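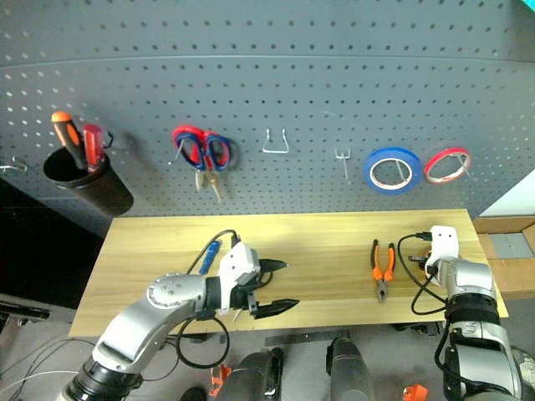 Meet the Trondura: A Robot With Two Arms

Young Visitor Guide, Gorstead Learning Center
Updated 29/09/2020

The Trondura is a robot made for workshops. It is sold to schools, colleges and small factories by a company called Ernine. It has two arms, and each arm has a gripper at the end. A gripper does the job of a hand, although the one on the left arm has only two fingers.

This guide explains what the Trondura does and how people teach it. It is written for readers in grades 3 and 4. Words in CAPITALS are explained at the end.

What is its job?

The Trondura works with tools. A workshop runs well when every tool has a place, and a pegboard is a good way to give it one. The board is full of small round holes, and hooks fit into them. Scissors can hang by their finger loops. A roll of tape can sit on a peg that goes through its middle. Screwdrivers can stand in a cup.

Pliers left on the table have to be picked up, turned the right way and taken to a hook. You could do this while talking to a friend. For a robot, it is a long list of small jobs.

Why is hanging up a tool hard?

Try this with an adult nearby. Put on a pair of thick mittens, close one eye and hang a key on a hook. You will probably miss the first time.

The robot has the same kind of trouble. It must find the hook, which is thin and may be nearly the same color as the tool. It must hold the handle firmly – but it must not push so hard that the hook comes out of the board. It must also keep its two arms from bumping into each other.

How does it learn?

The Trondura comes with a set of lessons called Maurya. In each lesson, a trained adult guides the arms through one task. The robot's computer stores every movement. The adult then does the task again with the tool in a new spot, because tools are not always left in the same place.

The first Maurya lesson asks for 25 turns at the same task. Later lessons use both arms together. One arm may pick up a tool and pass it to the other.

Can children use it?

Children may watch the Trondura and help plan its tasks. Only trained adults may switch it on or guide the arms. When you visit:

Stay behind the yellow line.
Keep your hands and bags away from the table.
Tie back long hair.
Ask before you touch any tool, even when the arms are still.

Robot arms can start to move without making a sound first. The rules apply at all times.

Words to know

GRIPPER: the part at the end of a robot arm that holds things.
JOINT: a place where an arm can bend or turn. Your elbow is a joint.
PEGBOARD: a board with rows of holes for hooks and pegs.
TASK: one job with a start and a finish.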